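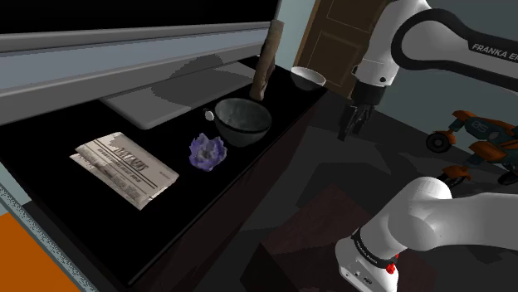 Jui-lin Au objected at the first design review that a tabletop cell built in a shared workshop would never be used the same way twice, and asked that clearances be tested in simulation before any bracket was cut. The objection was adopted as a requirement.

Figure 1. Simulated layout: arm beside the table, gripper empty.

3.2 Workshop build

The cell was modeled with household objects on the table, bowls among them, and a single arm mounted on its own base. Grasp planning used the Stiltix package. We ran 1,265 trials over 2 base positions, with the first 100 set aside for tuning. The mounting plate was then cut at the Petmont workshop and bolted down on 21st December. Joint limits were left unchanged between positions.

Search this journal Go
Filed under: Robotics > Small-Scale Builds
2 Comments Share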